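Dravlow Dealership Orders, data card

Version note, 13th May. Maintained by Smaranda Rusu, with corrections from Velimir Georgiev, who reads every row whether we ask him to or not.

What is in it

One table of group car orders placed with dealers in Dravlow, Deldale, Sowerby and Handville. A group order is any purchase where several buyers who are not a company walk in together and ask for a discount. There are 368 rows, one per order, covering 31 dealers. The smallest order is for six cars. The largest is for 175, and the dealer involved still brings it up at dinners.

Files

orders.csv - the table
dealers.csv - dealer codes, town, year opened
notes.txt - free text from the sales desks, lightly cleaned
changes.txt - what we got wrong last time

Columns in orders.csv

order_id: a string. It looks like a number and will lose its leading zeros if you open it in a spreadsheet. You have been warned, and so was Tudor Zamfir.
dealer: code, joins to dealers.csv
town: where the showroom is, which may be a long drive from where the buyers live
units_asked: cars requested on first contact
units_sold: cars delivered
discount: percent off list price, blank if the dealer declined to say
lender: bank, cooperative, family, mixed, unknown
trade: the main occupation of the group, as written down by the salesperson

How it was collected

Ovidiu Mihăilă visited the showrooms and copied order books by hand where he was allowed to. Where he wasn't, he drank a great deal of coffee and came back in October. Emilian Pană typed it all up and matched the handwritten dealer names to codes.

Known problems

The trade column reflects what salespeople think their customers do. "Farmer" covers orchard owners, grain merchants, a dentist and at least one retired judge.

Discounts are self-reported by people who sell cars for a living.

Handville is thin before its second showroom opened. Do not draw a trend line through it. If you must, please leave our names off the chart.

A blank in units_sold means the order was still open when the book was copied. It does not mean zero. Version one treated it as zero and made Sowerby look like a town in collapse.

Use

Free for research and teaching. Buyer names were removed before typing, and dealers appear only by code. Please don't try to work out who is who - two of them have already worked each other out, and it has not helped relations.

Corrections go to Smaranda, with the order_id and a scan if you have one.

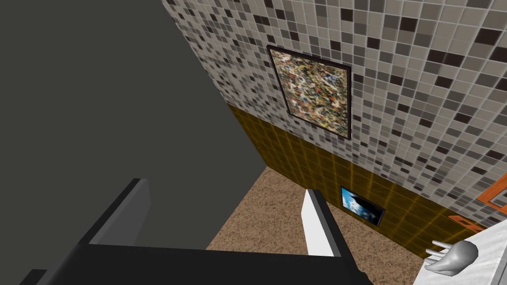
Simulated view: gripper open, fingers empty.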